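Where to Put a Hot Pan

Every kitchen has a drawer of trivets, and every cook with a hot pan in hand is standing at the far end of the room from it. I have owned cork ones, a cast iron one shaped like a rooster, and a silicone thing from Misura that smelled of tires until September. The rooster left a scratch in the counter 7 inches long.

What I use now is a towel. A few rules, learned the expensive way:

Fold it at least twice. One layer of terry is a suggestion.

Keep it dry. A damp towel passes the heat straight through to the counter, and to you if you are holding it.

Put it down before you turn on the burner. My neighbor Teresa puts hers down afterward, with her elbow.

Check the handle. Wire handles are light and pretty and get as hot as they like.
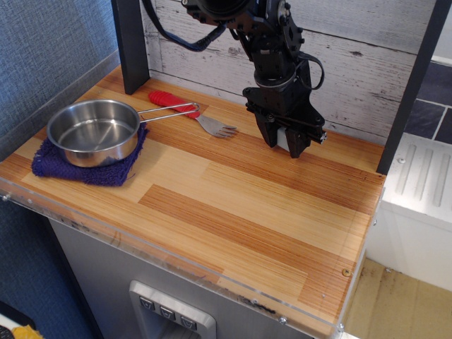

Dark towels are the ones to sacrifice to this job. Scorch marks and tomato vanish into them, while a white one keeps a diary. Fold yours so it sticks out past the bottom of the pan, like the purple-blue one under the little saucepan, and you'll have a corner to grab when you want to slide the lot out of the way. I'd move the fork first, though – with the pan handle crossing over by its red one, they tend to travel together.

Wash the towel on Thursday with the other rags. Skip the fabric softener.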